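June 23, 2022 – studio notebook, Werncombe

Back at the light table after lunch, coffee number two going cold beside me. The Barros prints are out of the wash and on the screens. I pulled a test strip first this time, which I should have done in April when I wrecked that whole run of the big ones by guessing the exposure from memory. Lesson learned, sort of. I still guessed the first step and was out by a full stop.

So, where things stand with the repeat-pattern series. I've got four final images picked and I'm arguing with myself over the fifth. The idea hasn't changed since the proposal: small cheap objects, copied and rotated around a centre until you stop reading them as objects and start reading them as ornament. Bread tags work beautifully. Fish hooks work a bit too beautifully, everyone likes those and then gets uncomfortable, and I'm fairly pleased with that. Bottle caps are a dud. They're already round, so there's nothing for the rotation to do to them and you get a tray of bottle caps. I spent two whole evenings pretending otherwise.

Wenjie Xie came by mid-morning to look at the proofs and went straight to the one I'd pushed to the back of the wall (the zips). Her take was that the centre is too clean. On the others there's a little muddle in the middle where the overlaps pile up, and your eye gets stuck there for a second before it moves out. On the zips I'd retouched all that away. She's right, annoyingly. I went back to the layered file and turned the retouching off and it was better straight away, so that's an hour of careful work in the bin.

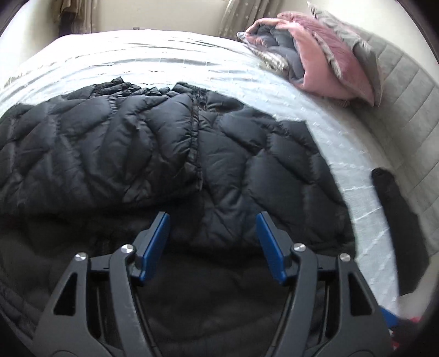

Paper next. The Giser sample pack has finally turned up and I printed the same crop of the fish hooks on everything in it. Notes for whoever uses it after me:

Giser matte, heavy: lovely surface, colour a touch cool, blacks go flat. Fine for the bread tags, no good for anything with deep shadow.

Giser baryta: my favourite by a mile. Blacks hold, highlights have a bit of warmth. It curls like mad, though, so leave it under boards overnight before you even think about trimming.

Giser rag: too much tooth. The fine lines at the outer ring break up and it looks like a printer fault.

I also tried one sheet of the old Londier stock from the bottom drawer, mostly out of curiosity. It's yellowed along one side and it still gave a better grey than the matte! There are only a few sheets left, so please don't use them for proofs. I've written that on the drawer too.

On the baryta the profile wants a tweak. I've saved mine in the shared folder as 901, please don't overwrite it, make a copy and put your initials on the end. The printer is also laying down a faint band every so often in the mid-greys. I ran two cleaning cycles and it's better but I wouldn't say gone. If you're printing anything with a big smooth sky, do a nozzle check first and swear at it in advance.

Sizing. I'd been planning on everything at the same dimensions, in a tidy row, and I'm going off that. I taped paper templates to the end wall and the tidy row looked like a dentist's waiting room. What I want is for someone to come in the door, see a pretty circle from across the room, then walk up and find the hooks. For that the distance matters more than the size. I marked the floor with tape where I stopped seeing pattern and started seeing metal, and it's closer to the wall than I expected. Please leave the tape down, I know it's in the way of the trolley.

The wall text is still a mess. Draft one was 213 words and explained the joke. Draft two is up to 50 and sounds like a perfume ad. I might go with titles only, just the name of the object, very plain, and let people do the rest. Wenjie thinks the titles should be on a sheet by the door so you don't get the answer before you've had the picture – I like that a lot, but then the sheet will wander off, it always does.

Still to do before I pack up: put the strips in the sleeve with the exposure times pencilled on the back, email Barros about the colour of the mount board (the warm white, the other one turns the baryta pink), and have another go at the fifth image. I've got a jar of watch springs I haven't scanned yet. They're fiddly and they tangle, so that'll be tomorrow with better light and the good tweezers.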